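4.2 Recording a demonstration by remote control

1. Start the Sakero session and open both camera views.
2. Raise the arm clear of the tabletop, jaws open.
3. Guide the gripper over one crayon, close, lift, and release above the basket.
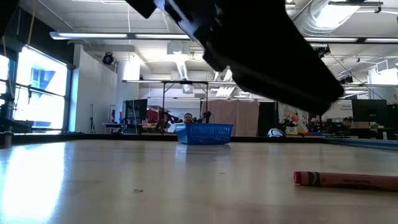
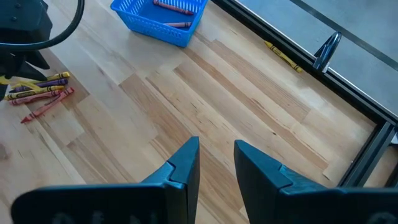
Figure 7. Crayon task, side view (first) and wrist view (second)

4. Press Save – discard any run over 70 seconds.

CAUTION: Keep hands off the table while the arm is live.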